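Bimanual Furniture Assembly: Project Gallery
Ullmont Laboratory for Household Manipulation

Home > Research > Long-Horizon Tasks > Gallery

The Ullmont Laboratory studies how a two-armed robot can learn to put together household furniture from human demonstration. The work presented on this page concerns one class of task, the insertion of tubular legs into a molded frame, which the group selected for its mix of coarse two-handed holding and close-tolerance contact. Demonstrations were recorded by trained operators during November, and the resulting policies were evaluated by a separate team at the Cotby site.

The training set contains 579 demonstrations. Each was reviewed before inclusion, and those with dropped parts or long pauses were marked and kept in a separate partition. The method, called Pralach, divides an assembly into short contact phases and learns one shared policy across all of them, with the current phase supplied as an additional input. Readers who require the full formulation are referred to the technical report by Sihan Ding and Jianguo Zeng.

The head view is one of three inputs to the policy. White parts are laid over black covering to give a consistent contrast at the edges of the frame. 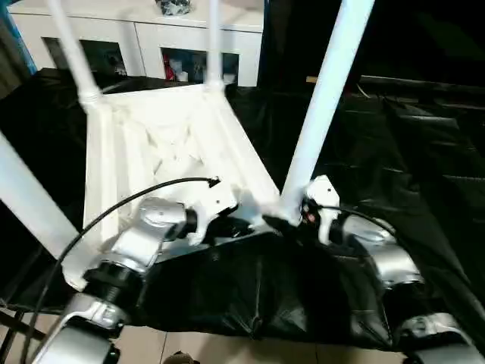

Holding and inserting

In a typical insertion phase, one arm steadies the frame while the other brings a leg to a corner socket. The two roles are not assigned in advance. Operators were instructed to use whichever arm had the shorter reach, and the policy is expected to reproduce that choice from the demonstrations.

The left gripper holds the near edge of the frame, and the right gripper works the lower end of a leg at the adjacent corner. Two further tubes lie to the right on the black cloth. 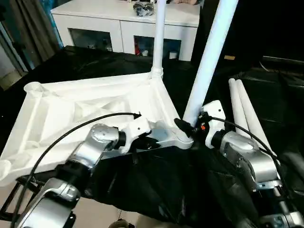

Phase boundaries were labeled by hand for the first 60 demonstrations. A small classifier was then trained on those labels and applied to the remainder, after which Leokadia Marciniak and Elvira Tamayo corrected the boundaries that the classifier placed with low confidence. Agreement between the two annotators was high for the start of contact and lower for the end of it – a leg may be fully seated well before the operator chooses to let go.

Variation in the work surface

A policy trained against a single background tends to perform poorly when that background changes. The group therefore varied the coverings between recording blocks and did not attempt to smooth the material. Folds, glossy highlights and loose edges were all accepted.

White cloth and black plastic sheeting meet between the two arms, with the right gripper at the base of an upright pole.

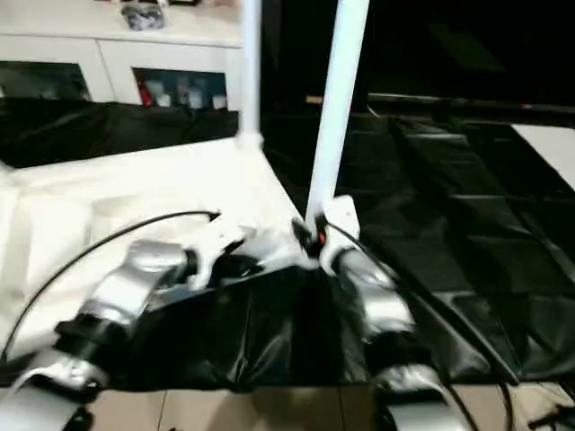

The covering was treated as a factor in the evaluation. On the standard frame, Pralach completed 94 percent of single-leg insertions with coverings seen in training. Performance on unseen coverings was lower, and most of the additional failures occurred during approach, before the leg had reached the socket. Once contact had been made, the influence of the background was small. Jinlong Meng's analysis attributes this to the wrist views, which carry most of the useful information in the last part of the motion.

The baseline without phase input showed a different pattern. It reached the socket reliably but often released the leg too early, and it seldom recovered after doing so.

Leg alignment

Alignment remains the most demanding part of the task. Small errors in tilt at the lower end of a long leg become large displacements at the upper end, where neither gripper is in a position to correct them. In the current protocol the operator may pause and regrip, and regrips are recorded as a phase of their own. 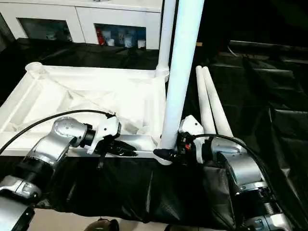 Right gripper at the lower end of the tall leg; left gripper at the front rail of the frame.

Regrips appear in roughly 13 percent of demonstrations. They were at first considered for removal, but a policy trained without them did not learn to correct a tilted leg and would continue to push along the wrong axis. The regrip phase was retained in all later versions.

Availability

The demonstrations, phase labels and evaluation protocol are available to academic partners on written request. Drawings of the gripper mounts are distributed with the data. Requests should name the institution and the intended use, and should be addressed to Elvira Tamayo, Data Coordination, Ullmont Laboratory.

The laboratory thanks the Xie Foundation for its support of the recording program, and the operators at both sites for their patience with the longer sessions.

Related pages: Technical report | Annotation guide | Evaluation protocol | Contact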